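## 4. The Cork Board as an Office Institution

The boards come before the paper pinned to them, and so does this section.
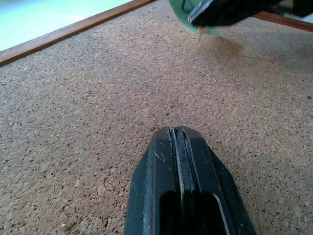 **Figure 2.** Board surface and part of the reddish-brown wooden border, with a green object near the top edge.

### 4.1 The surface

Most writing on workplace notices treats the board as a blank. It is the thing behind the thing, and it gets a line in the methods section if the authors are feeling generous. We did the same in our pilot, and we were wrong to. After a month of reading notices at the Sternlow and Stusau offices, we found that people talked about the boards at least as readily as they talked about anything pinned to them, and with more feeling.

A cork board is a large number of small granules pressed together and persuaded to stay that way. Seen close up, as in Figure 2, the brown of everyday speech breaks into tan, beige and pale pink, with darker flecks and the occasional larger pale chip. Staff who had walked past their board for years described it to us as "beige" or "you know, cork." One respondent at Stusau, asked to pick her board's color from a paint card, took the card home and has not returned it.

The speckle matters for a practical reason. A mottled ground is forgiving to look at, and small pinholes are hard to pick out against it. Respondents at both sites believed their boards were in good condition. When we asked them to run a palm across the middle third, where the notices go, several revised this opinion and one asked for a bandage. The corners had been spared, as corners are, and were used mainly for spare pins and a takeout menu.

### 4.2 The border

The wooden border is, on paper, a finishing detail. The Camacho purchasing guide, which both offices follow when they remember to, lists it under "trim" and gives it no further thought. In use it works more like a property line. Notices that stayed inside the wood were read as official. Notices taped across it were read as urgent, rude, or both, depending on the reader's rank.

We coded 2295 notices over the study period. Of these, 32 overlapped the border by any amount. All but 2 of the 32 concerned the refrigerator. We had planned a separate analysis of border crossings by topic and have dropped it.

A slightly glossy finish like the one in the figure discourages tape, though it does so slowly. Tape goes on, seems content, and lets go overnight. Several people blamed a colleague for removing their notices when the more likely culprit was varnish. We raised this in the feedback session at Stusau and were told, politely, that we did not know the colleague.

### 4.3 Pinning and moving

Notices arrive quickly and leave slowly. The median posting took less time than the walk to the board. Taking one down involved standing in front of it, reading it again, checking whether anyone was watching, and in many cases walking away. Expired notices were seldom removed by the person who had posted them. They were covered, and the older boards had built up layers that a patient reader could date by typeface.

We asked whether a bare board would be preferable. Respondents said yes, without exception. The Plosham annex then offered us one as a comparison site, newly hung and with a clear rule that each notice must carry a removal date. It stayed bare for nine working days. The first item to appear was a copy of the rule, which carried no removal date and was still up when we finished.

### 4.4 Limits of these observations

The offices are small and share a parent organization, a purchasing guide and, as far as we could tell, a single box of pins. Boards covered in felt or fabric may behave differently. We also cannot rule out that our own study notice, posted at each site in October, changed what people did near the board, although nobody we interviewed recalled having read it.

Section 5 turns to the notices themselves, beginning with those about the refrigerator.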